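The town council in Sirkbridge voted in April to close the swimming baths on Peleo Street for two years while the roof is replaced. The council's leisure officer agreed to talk about the decision in the small office behind the ticket desk, where the plans were pinned up next to the rota. She has been in the job for 15 years and asked to be identified by her post.

She began with the roof, which dates from the original building.

"The survey came back with 129 separate defects," she said. "A lot of those are minor, a loose fixing or a bit of rust. But when the engineers went up into the void above the deep end they found the main beams had corroded more than we'd been told in the previous report. After that it was a question of when."

The council looked at doing the work in stages and keeping the small pool open. Officers spent most of the winter on that option. It was dropped when the contractor, Stellora, said the scaffolding would have to stand in the small pool as well.

"I wanted the staged option," she said. "I argued for it. Then I saw the drawings and there was nowhere for the public to go in and out safely. You'd have had parents with pushchairs walking under a working platform."

Some residents have said the council should have acted sooner, and two councillors said the same during the debate. She did not dispute it.

"There was money set aside for the roof once before and it went on the flood repairs. That was a decision of the full council and it's in the minutes. I'm not going to say it was wrong, the flood repairs had to be done. But the roof didn't get any better while we waited."

## Where people will swim

The nearest other public pool is at Sepúlveda Park, on the far side of the river. The council will pay for a bus from the market square, leaving at 9.30 in the morning and again at 4.15 in the afternoon. Holders of a Sirkbridge pass will be able to use it there at no extra charge.

"The bus takes 30 minutes, which is longer than people want," she said. "I've done it myself with a bag and it's fine, but if you're used to walking down before work it's not the same thing. We have asked for a later one in the evening. The operator hasn't said yes yet."

School lessons will move to Sepúlveda Park as well. Each school has been offered a block of weeks instead of a weekly slot all year, and most have accepted. One has asked to wait -- she would not say which -- until its transport costs are settled.

The clubs are harder to place. The swimming club has been given early mornings, and the over-sixties group has been offered a lunchtime session that it does not much like.

"They've told me it's the wrong time of day. They've told me in writing and they've told me at the desk. I've passed it on."

Lockers at Peleo Street must be cleared before the doors shut. Anything left behind will be kept for a month at the council offices, and towels and costumes not collected by then will go to the charity shop.

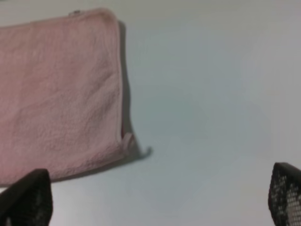 ## Staff and costs

None of the permanent staff will lose their jobs. Lifeguards will transfer to Sepúlveda Park or to the sports hall, and the reception team will be split between the library and the council offices. Casual contracts will not be renewed.

"That's the part I like least," she said. "Some of the casuals have been with us every summer since they left school."

She would not give a final price for the roof -- the tender is still being checked -- but said the council had borrowed for it and the repayments were in the budget already approved. Ticket prices when the baths reopen have not been set. A report on them is due to go to councillors before the work is finished.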